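Sorting Out the Odds-and-Ends Bin

Posted June 8, 2019

Every house and workshop I have ever known has one: the bin, drawer or old biscuit tin where small things go when you are in the middle of something else and simply need them out of your hand. Ours is a metal one, and it had been left since November, so this morning I put the kettle on and finally made a start. If yours is in a similar state, do please join in. It really is rather a pleasant job once you get going, and you needn't set aside the whole weekend for it (mine took 40 minutes, and that included a second cup of tea).

What you will need

A table you can walk round, an old towel, a bowl of warm soapy water, a soft brush, a couple of dry cloths and a few small tubs with lids. I use the square tubs from Celler, the 8 cm ones, but clean yoghurt pots will do just as well.

Step 1. Put the bin somewhere you can see into it

Lift it up on to a table near a window. I spent years doing this job crouched on the carpet and my knees have never quite forgiven me! A bin with sloping sides is lovely for this, as you can see right down to the bottom from wherever you happen to be standing. Resist the urge to tip it all out. Small things roll, and glass things roll furthest.

Step 2. Spread things out

Gently move everything apart with your fingertips until nothing is lying on top of anything else. Look before you reach, and go slowly if you know there is glass in there. You are only having a look at this stage, so don't start making decisions yet, however tempting it is.

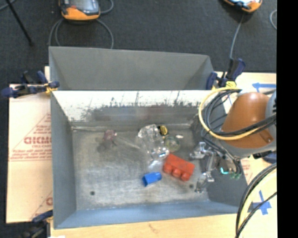
A mixed lot: toy brick, blue block, a glass cup on its side and a few smaller bits.

Step 3. Take the glass out first

Always the glass first, before your attention wanders. Pick up a cup by its sides, hold it to the light and run your eye round the rim for chips. Anything sound goes on the folded towel, and anything cracked gets wrapped in newspaper and thrown away. Little round glassy pieces are easily lost, so I drop mine straight into a tub.

Step 4. Then the bricks and blocks

Plastic bricks are the easy bit, and after the glass you'll be glad of them. Put the ones with studs in one tub and the plain blocks in another. A single red brick may not look worth keeping, but I can promise you that somebody will be building something on a wet afternoon and that will be the very one they want.

Step 5. The tiny things

Now for the bits you can't put a name to. Turn each one over in good light. If it proves to be a battery, set it well apart from the rest and keep it out of reach of children and pets until it can go for recycling. Bottle caps can go. Whatever is left over goes into a tub marked "don't know", and if it's still in there after 6 months, out it goes too.

Step 6. Clean the bin itself

Brush out the dust, then wash the bottom and the sides with the soapy water, paying attention to the lower edges where the dark marks gather. Go easy on painted metal, as scuffed paint will lift if you scrub at it. Old smudges may never come out altogether and I have stopped minding. If your bin has holes in the bottom, slide the towel underneath before you begin, then dry everything well, corners included.

Step 7. Put back only what belongs

Lids on, labels on, tubs in. I write my labels in pencil so they can be changed when the contents do.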